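# Countertop arm build: cleaning up after snacks

**kelechi_akpan**

Build log, part whatever. For anyone who missed the earlier posts: I'm building a small arm that clears my kitchen counter. It's a two-finger gripper on a linkage, mostly black printed plates plus some brackets I cut at the Stakumport shop, with a little camera at the wrist looking down past the fingers. The controller is a Duteo board I've had in a drawer forever.

The arm itself has been moving fine for a while, so this month is all about grabbing things! I finally got past foam blocks and moved on to the stuff that really ends up on my counter, meaning drink cans, snack bags and a cloth. Wrist camera view, with a can on its side:
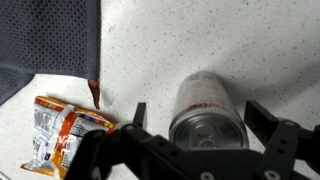
My plan for cans is to come in from the lid end with one finger on each side and close slowly until the motor current goes up. I don't have any touch sensing, so current is all I get. I've logged 880 closes so far, foam blocks included, and the linkage still has no slop I can feel by hand. I'm so happy with it.

Two things I'd love input on:

- Speckled counter. My edge finder thinks every fleck is a feature. Blurring helps but then it loses the can rim too.
- Finger pads. Right now the fingers are bare. Rubber? Silicone? Nothing?

**lostik_floor**

Oh this is coming along great. I love that you went straight to real clutter.

On the speckles, are you blurring before or after you shrink the picture? Shrink first. Flecks that small mostly wash out on their own and the rim survives. I fought a terrazzo floor for months with my rover (Floor vs. floor, yes, I've heard it) and that one change did more than any fancy filter.

**wumpini_b**

I'm going to disagree with the lid-end approach. A can on its side wants to roll, and if one finger touches first you're pushing it away before the other one gets there. Come straight down over the middle, fingers across the body, and it centers itself.

**kelechi_akpan**

@wumpini_b I hear you, but coming down over the middle puts the camera right on top of a shiny curved wall and I lose everything in glare. From the end I get that nice round lid to line up on. A circle is the easiest thing in the world to find!

@lostik_floor shrinking AFTER the blur, like a fool. Trying it tonight.

**wumpini_b**

Fit the circle from farther out, save the position, then move in blind for the last bit. You don't need to see the can while you grab it. My old Chowdhury arm had no camera on it at all and picked up spray cans all day.

**kelly_vasc**

Blind moves are fine when your joints repeat. Do they? Kelechi, have you measured it? Tape a pen to a finger, send it to the same spot over and over and look at the size of the blob. Mine was embarrassing until I moved the base off a wobbly shelf.

Also +1 for silicone pads. The self-fusing tape kind, a couple of wraps. Rubber bands get sticky and pick up crumbs.

**kelechi_akpan**

Did the pen test. Blob is 13 mm across at full reach. Ouch!! Closer in it's much better, so I think it's the shoulder. The base bolts get a proper tightening before anything else.

Shrinking first worked, by the way. The flecks are just gone. Lostik wins a cookie.

Clear things are the next headache, and they're a good one. With a see-through can the finder mixes up the wall, the label and whatever is behind it. A dark bowl right at the far end makes it stranger again, with a big clean circle up there competing with the lid.
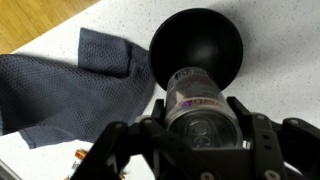
I'm now picking the circle nearest the fingers and throwing out anything over a set size. It's crude, but it takes four lines of code and I can understand all of them. The bowl gets tossed every time on size alone.

**shahnaz.g**

Four lines you understand is the best kind. Size will bite you when the camera moves in, though. The lid grows on the way down and at some point it's bigger than your limit. Scale the limit by height.

And please don't squeeze a clear can by motor current until you've tried it on a plain one full of water over the sink. I have mopped up after this exact mistake.

**wumpini_b**

What Shahnaz said. I'd still grab across the middle :)

**lostik_floor**

Middle is fine for empties. For a full can I'd worry more about where the weight sits than about rolling, and Kelechi's fingers look long enough to reach a good way along it from the end. I'd test both before rebuilding anything.

**kelechi_akpan**

OK, both it is. I'll tighten the shoulder, wrap the fingers in silicone tape, scale the size limit, then do 31 tries from the end and 31 over the middle with the same can. Water test over the sink first, I promise.

If the shoulder still wanders I'm cutting a new bracket in September when the shop mill is free again. Does anyone have a favorite bearing for a joint this small? The cheap flanged ones I have feel gritty straight out of the bag.

**kelly_vasc**

Rinse one in solvent and put a drop of light oil in before you give up on them. Half the time the grit is just packing grease. If it's still rough after that, bin it and go up a size on the new bracket.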